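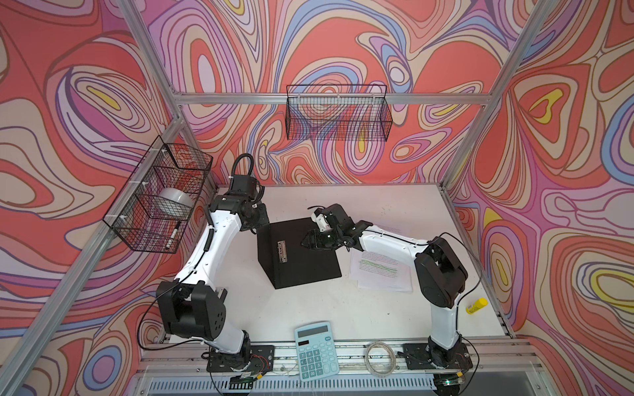
## Cell 2 equipment plan, May 3, 2019

Budget round closes at the end of the month. Notes below are for me, Lizelle and whoever ends up raising the orders.

**Arms.** Keeping both. Themba wanted a price on a third as a cold spare. Vetlow will quote, but the lead time runs past the end of the project, so I have dropped it. Spare wrist joint and a spare gripper instead, one of each.

**Finger pads.** The white pads are a consumable and should be budgeted as one. We had them under "misc" last year and ran over. Order 100 from Jikmont, which is their minimum for the lower unit price. Black is cheaper by a few cents, but Etelka wants white kept so the pads stand out against the black box in the overhead view.

**Cable management.** Spiral wrap on the left arm's upper link is fine. The coiled cable at the wrist is the part I want to replace with a longer one, same connector. Check strain relief at the base plates at the same time. Bheki to measure the full reach with the arm extended before anyone orders a length.

**Frame.** Extrusion stays. Add corner gussets where the crossbar meets the uprights. Side basket is held on with zip ties; price proper T-slot brackets for it and the back one. Low cost, do it with the same order.

**Backdrop.** Pattern panels are staying on all three walls. One spare set in a different print, so we can swap backgrounds between runs. Clistemeo prints to size. Need wall dimensions from the drawing, not from the old quote, which had height and width reversed.

**Tabletop.** Scuffed but flat. No spend this year.

**Front-edge electronics.** The bare board by the left base plate needs an enclosure. Any ABS box will do, colour irrelevant.

Running total without the spare joint: $1259 before tax. The joint is still unpriced. Jacobs asked for a contingency line and I have put in roughly 4 per cent, low but consistent with the April sheet.

Open:

- [ ] Joint price from Vetlow (Charalambos)
- [ ] Cable length (Bheki)
- [ ] Wall dimensions to Clistemeo (me)
- [ ] Confirm whether freight comes out of our cost centre or the workshop's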